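November, notebook, late afternoon

Spent most of today on folding, and I've got more to say about it than I expected, so this runs on a bit. Dae-han wanted the order of things written down before we all forget it, and In-ho wants the bit about denim, so both are in here somewhere.

Where we'd got to: the Urnwood guide is meant to be the plain household one, for people who tidy clothes on a bed because the bed is the only flat surface they've got. I'd been drafting it at the long bench in the workshop, and that was daft. A bench is hard and waist height. A bed is low, it gives under your hand, and you end up leaning over it and grumbling after ten minutes. So today was beds only!

First thing I learned is that the bedspread matters. On a brushed cotton cover the clothes stay where you put them. On a glossy one they creep — you press one side of a fold and the other side slides off towards the pillow. Houda says her aunt just puts a towel down first and folds on that. Tried it, works very well, the towel goes in the guide. (Natsumi wants it to be an optional step. I don't mind.)

Second thing, and this is my own hobby horse, is the pile. I'd always have said tip everything out in the middle and work outwards. Wrong, or at least wrong for me. If the pile goes to one side you've got a clear patch to work on and you aren't forever shoving sleeves out of the way. I'm right-handed and I like the pile on the right. Orsolya is left-handed and likes it on the right as well, so there goes my theory.

The roses on this sort of cover are oddly handy too. Lay a waistband along a row of flowers and you can see straight away if it's crooked. I wouldn't put that in the guide but I did enjoy it.

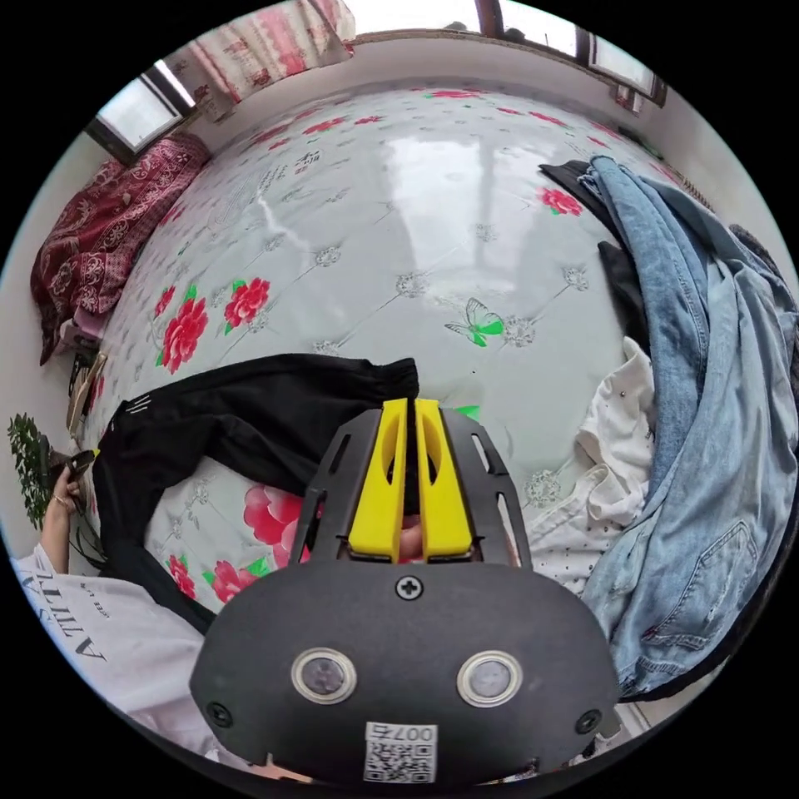 ## Notes by type of garment

**Denim jackets.** Do these early or do them last, never in the middle. They're heavy, they take up half the bed, and whatever is underneath gets creased. I fasten the buttons, lay the jacket face down, sleeves straight across the back, then fold up from the hem once. Twice makes a brick that won't sit in a drawer. In-ho hangs his and says folding denim is a waste of an evening. Noted, In-ho.

**Anything black with elastic.** The elastic pulls the cloth in and you get a loop or a bunch instead of a flat edge. Stretch it out between both hands, lay it down, and hold it for a second before letting go. And check what it is! I picked up a pair of black joggers this morning quite sure they were a jacket. Black on black in a heap, you can't tell until you've found a leg.

**Thin gathered things.** Dotted blouses, that sort of stuff. Don't try to flatten the gathers, you'll be there all night. Fold around them, keep it loose, put it on top of the stack.

**Dark greys.** Sort them from the blacks by the window, before the light goes. I left it until after four and had to redo the lot under the lamp.

## Still to sort out

- The draft is at 1382 words and Dae-han wants 300 for the short card. I can probably lose the whole section on socks.
- Natsumi to check the Drellum storage boxes. I've got 12 cm written down for the inside depth and I don't trust my own handwriting, it might be 17.
- Ask Orsolya if she still has the folding board. I'd like to try it on a bed, mostly out of curiosity.
- Wash the towel.

My back has had enough. Picking up again with jumpers, and I'm bringing a stool.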